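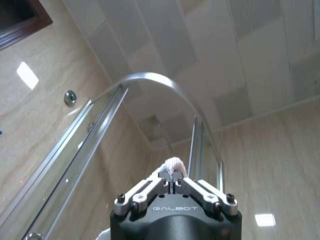

How many street stages can we run off the one power feed at the Standgate end? Two, so long as the food row stays on its own supply and the second stage is the small acoustic one.

Mar 15, 2023

That's the question I walked in with this morning and I'm glad to have it settled, so it goes at the top. Rest of the day in whatever order I remember it.

Spent the first couple of hours on the lantern canopy for Neller Street. The paper ones from last year looked gorgeous for one night and then drooped like wet socks, so I'm trying waxed cotton over cane hoops. Made 13 up as a test batch in four colours. The orange is lovely, the green goes muddy with a light behind it (don't order more green!). Hung them on a line across the workshop and left the fan on them over lunch. Two hoops slipped their ties, both ones where I'd used the thin twine, so it's the tarred stuff from now on even though it makes my hands stink.

Vidar Sundqvist rang about the brass band. They want to play walking, the whole length of the street, and finish at the bakery. I love this idea and it wrecks my canopy height. A sousaphone on a tall player needs more room than I'd drawn, so I've lifted the centre line and I'll have to re-cut the drop cords. He's sending measurements. He also reckons they'll do a second set after dark if we feed them, and I said yes before checking with anyone, sorry to whoever does the meal vouchers.

Budget, while I've got it in front of me: $2,000 for all the street decoration, $447 of that gone on cane and cloth. I haven't put the dye in yet because the receipt is in my other jacket.

Kalniņš (the bakery, for anyone new) will do the rye buns again and wants their stall on the shady side this time. Fine by me, though it puts them right beside the acoustic stage and their mixer is loud. Could they do the mixing out the back? Ask.

Tried the Vamine flame retardant on offcuts. One coat dried a bit chalky on the red and you couldn't tell on the orange. Haven't done the burn test yet, want someone else in the building for that. Coated a second lot of offcuts, labelled them in pencil on the selvedge, and they're on the rack by the sink. Please don't use them as rags.

Neighbours' meeting went over time arguing about the finish hour for amplified music. Half the street wants it done early and the other half wants dancing. We've parked it until the council's reply comes through, and with the festival not until September I'm not losing sleep.

To do: re-cut cords, 100 more cane hoops on order (ask about the thicker gauge), find the dye receipt, ring the bakery about the mixer, burn test on both lots. And somebody has my good side cutters, the ones with blue tape on the handle. I'd like them back!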